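3.2 Collecting the egg demonstrations

I'll say up front that this part of the project took longer than the training did. We call the task set Gelelero, and the egg task is the one everybody on the team had an opinion about. The operator drives both arms through the Stistus teleop software, moves loose eggs into a molded tray, and presses a pedal to close the episode. One episode is one demonstration, start to finish. By the end of May we had 1272 of them that passed review.

Two people shared the operating, and I was one of them, so some of my own bad habits are surely baked into the data. My partner in crime liked to fill the tray from the far row forward. I started out grabbing whatever was closest, and after a few evenings of arguing (friendly!) we settled on her way for most of the set.
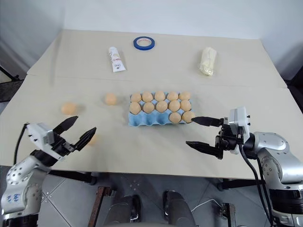 Figure 7. Egg task, both grippers open, tray partly filled.

Choosing what to vary between episodes was the fun bit. We moved the tray, changed the number of eggs already in it, and left a few things on the table that have nothing to do with the job. The roll of blue tape near the back in Figure 7 is one of those, and I'm fond of it - its color is close enough to the light blue of the tray that an early policy kept drifting over to it. We also wanted plenty of states like the one in the figure, where the far two rows are full and the open cups are all in the near row. The policy in Ramasamy, our earlier set, did fine on an empty tray and fell apart once the neighbors were taken, so we oversampled those late stages on purpose.

Review was simple. We replayed each episode at double speed and threw out any with a dropped egg or a long pause. Recoveries stayed in. A fumbled grasp followed by a good one teaches the model something, and the Flindach baseline, trained only on clean runs, never learned to try again.

Last updated: May
Shares: 6 | Comments: 2

Comments

gripperfan: Did you keep the pause cutoff the same for both operators? I'm way slower than my labmate.

tidepool_k: Love that you left the recoveries in! We cut ours and regretted it.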